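Home | Notebooks | Current Entries | Archive | Search

Water Sampling Notebook, Fairclough Laboratory
Entry: May 2021. Well survey, Herkidville and Mundinville
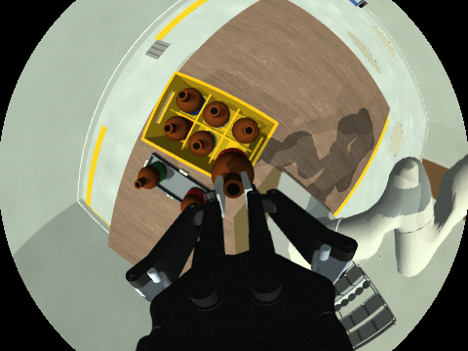

A colleague from the Mundinville office asked whether the January nitrate results should stand, given that the samples were held overnight before analysis. The office would prefer to repeat them. The request is reasonable and has been entered under work order 3846.

Repeat samples will be drawn from the same wells after the pumps have run for 50 minutes. Two field blanks are to accompany each delivery. Samples must be kept at or below 6 degrees Celsius until they are received and logged.

The Herkidville results are not affected. Chloride at the Oltari Road well remains higher than at its neighbors, and road salt is the likely source, although the well casing has not been inspected. Staff are asked to record the depth to water before pumping begins; this column was left blank on several January sheets.

Calibration record for the conductivity meter is filed with the previous entry.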